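Inicio | Archivo de la lista | Hilos | Suscripción | Ayuda

Asunto: Re: [robotica-domestica] ¿Alguien va a la jornada de Firnau?
Fecha: 28 de mayo de 2024

> Hola a todos:
> vi el anuncio de la jornada de puertas abiertas de Firnau y no me
> decido. ¿Enseñan algo que se mueva o es otra tarde de diapositivas?
> En la de febrero me comí dos horas de diapositivas y un canapé.

Hola, lista:

Fui yo, así que contesto. Se mueve, aunque casi todo dentro de una pantalla. El brazo de verdad estaba en una vitrina, apagado y muy limpio, y las visitas lo fotografiaban como si fuera un jarrón etrusco.

La parte interesante era Curix, el simulador. Nos pasaron en grupos de seis a una sala con más proyector que ventilación y nos enseñaron el brazo en un dormitorio simulado. La mano tiene cuatro segmentos como dedos y lleva al lado una etiqueta blanca con un marcador de referencia. Pregunté cuántos dormitorios distintos tenían y me dijeron que unos 3000, generados de noche. Mi casero estaría encantado.

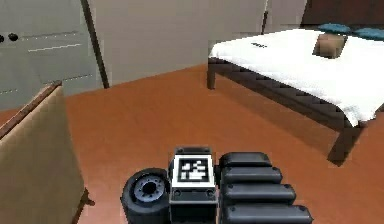 El brazo en el dormitorio simulado, con la cama al fondo y nada entre los dedos.

La tarea anunciada era recoger objetos del suelo. Vimos seis intentos. En dos el brazo acertó, en tres se lo pensó muchísimo y en el último empujó una zapatilla debajo de la cama, que es exactamente mi método. El ponente lo llamó «estrategia emergente».

Luego vino la comparación con Nakamura, el planificador antiguo, en una gráfica sin unidades en el eje vertical. Pedí las unidades. Prometieron mandarlas por correo y sigo esperando con ilusión.

Lo de Stastar me lo perdí: coincidía con el café y uno tiene sus prioridades. Si alguien estuvo, que cuente si por fin exportan las escenas en un formato abierto.

¿Merece la pena? Si trabajas con simulación, sí, por la ronda de preguntas del final, donde contestaron bastante en serio a lo de la fricción en los contactos. El aula es la 1610, al fondo del pasillo. Los carteles dicen otra cosa.

Saludos desde el tren, con retraso.

Este sitio utiliza cookies para recordar tu sesión. Aceptar | Más información

© Archivo de la lista robotica-domestica | Contacto | Volver arriba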